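Drying enamel mugs after washing

Enamel mugs rust at the rim if water is left standing on them. Allow 50 minutes for the whole job.

Wash in warm soapy water with a soft cloth, never wire wool. Rinse twice.
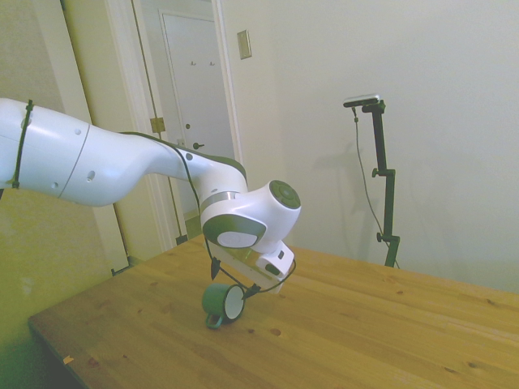 Towel each mug straight away, inside first. Then lay it on its side on a wooden table, like the green one with the white inside, so that air can reach the mouth. Turn it after 22 minutes.

Check the rim for chips. A small chip can be rubbed with a drop of cooking oil. 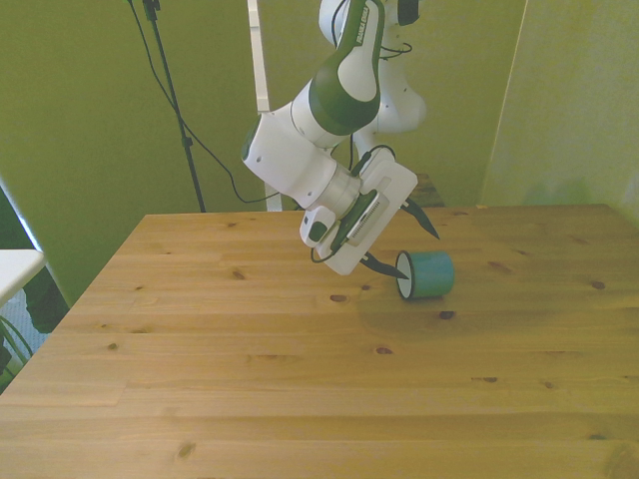
Larger chips on the inside mean the mug should be kept for pens. Store sound mugs upright and unstacked.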